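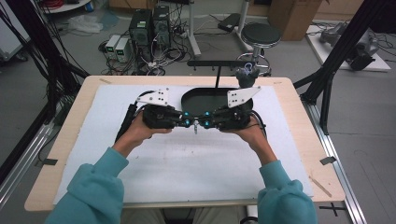
Hasteck hand-held gripper pair, demo recording kit

Two units, one per hand, black. For collecting grasp and place examples without tying up an arm. Cables included, 20 in the spares bag. Order code 1471.

Setup: touch fingertips together, hold still, start the take. Do this every time you restart, not just in the mornning.

Soft objects are fine, plush toys included. Padded fingers, so

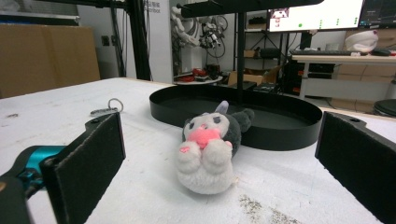

go in from both sides and close slowly. 25 takes per object is a bare minimum, 100 is better. Move the object between takes. Bin bad ones straight away, dont save them for later.

Stock back in February.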